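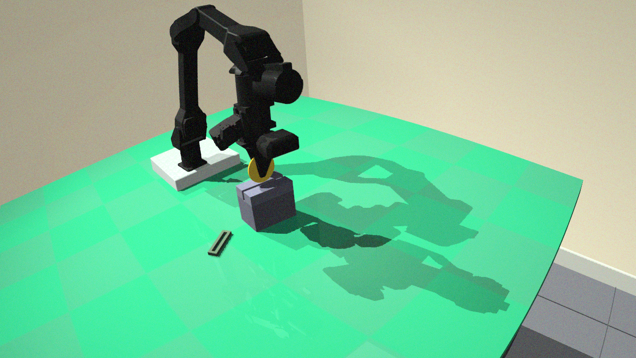 April, Eintrag 14:20 Uhr

Prüfung des Simulationspakets Widel (Anbieter: Grernier), Aufgabe »Scheibe in Schlitz«. Bearbeitung: Hyun-seo Hyun.

Vorgesehen sind 1000 Durchläufe mit je 200 Zeitschritten. Als Erfolg gilt, wenn die gelbe Scheibe vollständig im Schlitz des Kastens liegt. Der Greifer hält die Scheibe hochkant; die Ausrichtung zum Schlitz ist gesondert zu protokollieren.

Offen: Reibwerte der Fingerspitze, Lizenzumfang (15 Arbeitsplätze, 2580 Euro jährlich). Vergleichsangebot von Hourani liegt noch nicht vor.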